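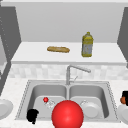 TUHUMURY, July – Radunell today released the results of its first household chore evaluation, a simulated kitchen benchmark that measures how far current robot control software can get through ordinary work at a sink and counter. The best system tested completed 42 percent of assigned chores without human correction. The company does not consider that figure sufficient for home use.

The evaluation, named Fadance, runs entirely in simulation. Each trial places the robot at a rendered kitchen with a double-basin sink, a gooseneck faucet and a raised shelf behind it. Items are set out on the counter, in the basins and on the shelf before the trial starts. In the layout shown, a white dish lies in the right basin, a small clear object and a small red ball are in the left, and a loaf of bread and a yellow bottle stand on the shelf. The large red sphere marks the position of the robot's end effector.

Radunell ran 3723 trials across 47 chores. Chores range from a single pick and place, such as moving a plate from basin to counter, to sequences in which the sink must be cleared and every item left in a specified location. A trial is scored as complete only if all items finish in the correct place, upright where required, within the time limit. Dropped items count as failures even if they are later recovered.

Single-step chores were completed far more often than sequences. Most failed sequences were lost at the second or third item, usually after an earlier item had been nudged out of its expected position. Clear objects were a separate source of error. Control software frequently misjudged their edges, closed the gripper too early and pushed the object against the basin wall.

"The question we get from appliance makers is whether a machine can do the dishes yet," said Qistina Simanjuntak, head of evaluation at Radunell. "It can move a plate. Clearing a sink that somebody else filled is a different task, and the scores show the distance between the two."

Two control systems were compared. One was developed by Radunell and the other was supplied by Gidudus, a maker of warehouse handling equipment. Both received the same starting layouts and the same written instructions. The Gidudus system was faster on single items. The Radunell system recovered more often from a missed grasp, and its overall completion rate was higher.

The simulation does not model running water, food residue or detergent. Washing was therefore not scored, and the published results cover handling and placement only. Contact between rigid items is modeled. Cloths and sponges are excluded from this release.

"A score in simulation is an upper estimate for us," said Aiman Nugroho, simulation engineer. "We expect lower numbers on hardware, particularly with glass."

Hardware trials using a subset of the same chores are in preparation. Scoring rules, starting layouts and the full table of results by chore are available to research groups and manufacturers on request.

About Radunell
Radunell develops control and test software for robots used in kitchens, stockrooms and light assembly.

Media contact
Hidayah Siregar, Communications, Radunell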